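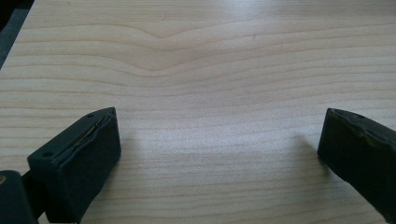
A pega começou a falhar nas peças mais leves, e foi isso que nos pôs a olhar para as almofadas de borracha da Jasell, a pinça manual que usamos no projeto Redton. Primeiro culpámos o software (culpamos sempre o software!), depois a calibração, depois a rede, e andámos nisto quase toda a tarde. A resposta estava nos dedos. No da direita, a borda de cima da almofada está enrugada, com pequenas pregas, e no da esquerda vê-se a junta levantada entre a borracha e o corpo do dedo. Foi a Stanisława Kaczmarczyk quem reparou primeiro, e a partir daí já ninguém na oficina de Kotidberg conseguiu pensar noutra coisa.

# Jasell: a avaria das almofadas

Página de galeria do Redton, entradas de dezembro. Gosto muito destas avarias pequenas, com uma peça que se pode tirar, pôr em cima da bancada e discutir durante o almoço. Quem usa a mesma pinça que vá ver as suas!

**Dedos abertos, mesa livre entre eles.** Reparem na poeira e nos riscos da borracha, e também no brilho baço da face interior do dedo esquerdo. Essa face continua lisa e plana, e foi por isso que a inspeção do costume não apanhou nada: o nosso procedimento mandava olhar para a zona de contacto e passava ao lado da borda.

## O que falhou

Com a almofada a soltar-se em cima, a borracha cede um bocadinho quando se aperta. Numa caixa grande não se nota. Num tubo fino ou numa tampa, a peça roda entre os dedos e sai de lado - e quem está a segurar a pinça compensa com o pulso sem dar por isso. Medimos uma folga de até 2 mm no pior ponto. Parece pouco, mas para quem treina um modelo com estes movimentos é um problema a sério, e um problema lindo de perseguir.

O Czesław Czarnecka foi rever o lote inteiro, 1486 gravações, e marcou as que tinham aquela correção do pulso. Separou 400 para ver à mão. Dessas, 300 saíram do conjunto de treino; as outras ficaram, com uma etiqueta própria, e estou curiosíssimo para ver o que dão como exemplos de recuperação.

## A parte de segurança

Uma peça escorregou para fora da mesa e caiu ao lado do pé da Stanisława. Era uma tampa de plástico, não houve susto nenhum, mas no mesmo turno tínhamos um frasco de vidro na lista. Tirámos o vidro do programa até os dedos estarem reparados e passou a ser obrigatório o calçado fechado em todas as sessões.

## A reparação

- Desapertar os dedos, retirar as almofadas inteiras e guardá-las num saco com o número da pinça.
- Limpar o corpo do dedo com álcool isopropílico e deixar secar bem.
- Colar as almofadas novas com o adesivo da Bednarek, começando pela borda de cima.
- Deixar apertado no torno de um dia para o outro.
- Fechar a pinça em vazio, empurrar a borda com a unha e rejeitar o dedo se a borracha mexer.

O passo da unha é ideia do Czesław e adoro-o: não precisa de ferramenta, demora um instante e já está colado na porta do armário. A Stanisława quer ainda experimentar uma almofada que dê a volta à aresta e fique presa por baixo, sem depender só da cola. O primeiro molde saiu torto, o segundo já encaixa, e ela anda com ele no bolso da bata a mostrá-lo a toda a gente.

Se tiverem uma Jasell com a borda levantada, escrevam-nos para a oficina e digam que adesivo usaram e há quanto tempo a pinça está em serviço. Ainda não sabemos se a culpa é da cola antiga ou da maneira como pousamos a pinça no fim do turno, com os dedos para baixo.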